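Dobre Community Compost and Tool Library: Frequently Asked Questions

Answers to what members and neighbors ask us most. Last revised in September.

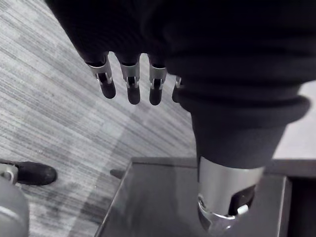 One member wrote to ask why the compost bays can't stay open all winter, given that kitchen scraps don't stop in the cold months. We looked at it again this year. The Druvau bays stay open all year for members. The Stavari bays close when the path ices over, and scraps can go to Druvau until they reopen.

Who can join?
Anyone who lives or rents in Dobre, Druvau or Stavari. You don't need a garden. Plenty of members live in apartments and only bring scraps.

How much can I drop off?
Up to 2 buckets per household per visit. If you have more than that after a big yard cleanup, email us first so we can tell you which bay has room.

What can go in the bays?
Fruit and vegetable scraps, coffee grounds, paper filters, tea leaves, eggshells, dry leaves and plain torn cardboard. Cut anything thicker than a thumb.

What can't go in?
Meat, fish, dairy, cooking oil, pet waste, glossy paper and diseased plants. Bags labeled compostable are also out - they don't break down at the temperatures we reach.

When do I get finished compost?
Pickup is in spring and fall. Each household can take 4 buckets per season. Bring your own containers and a shovel if you have one.

Is the compost screened?
Yes, but you will still find the odd twig or piece of shell. For seed starting, sift it once more at home.

How does tool lending work?
Borrow up to 6 items at a time from the shed on Dreteo Lane. Hand tools go out for two weeks. The chipper and the tiller go out for one day and have to be booked.

What if a tool breaks?
Tell us when you return it. Normal wear is on us. If something is lost, we ask you to replace it with one of similar quality, used is fine.

The shed lock won't open. What now?
Turn the dial back to zero and start over, slowly. The code changes each season and is in the members' email. Don't force the latch.

Can I donate old tools or pots?
Tools, yes, even rusty ones. Clay pots, yes, if they aren't cracked. We have no space for plastic pots at the moment.

Where do I send mail?
Dobre Community Compost, Box 1161, Dobre. Email is faster - we check it most evenings after 7.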